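Floor Mats and Boards – Your Questions
Ritent Home Storage, updated 2020-05-24

Which size board do I need?
Measure the mat first and leave a border on every side. Our large board is 100 cm on the long side and suits most single mats.

Can I put the board straight on a stone or tile floor?
Yes. Sweep first, as grit under the board will scratch a polished floor. If it slides, put 2 strips of rug tape underneath.

My board has a thin line across it. Is it broken?
Press on both sides of the line. If neither side moves, keep using it. If it flexes, send us a photo and your order number.

What should I do with bottles while I sort things on the mat?
Close the caps and keep them at the far edge or on the floor. Water bottles are better off the board – they tip easily.

Does the basket go on the mat or next to it?
Next to it. A perforated plastic basket is light, so it can rest against the top edge of the board and leave the mat clear for sorting.
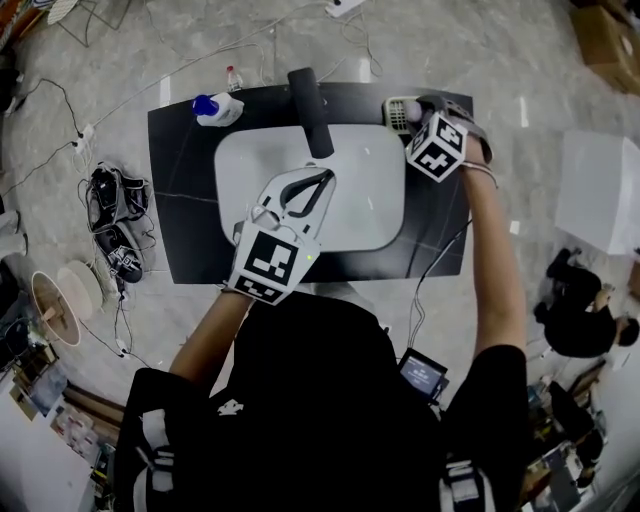 Nawal Benmoussa wrote in to say she keeps her basket on the right, and that small balls and other things that roll should go in first, before anything else is put away.

How do I clean the mat?
Warm water and dish soap. Dry it flat. Do not fold it.

Can I return a mat I have used?
Within 29 days, if it is clean. Write to Abdelilah El Khatib at the returns desk and quote form 304.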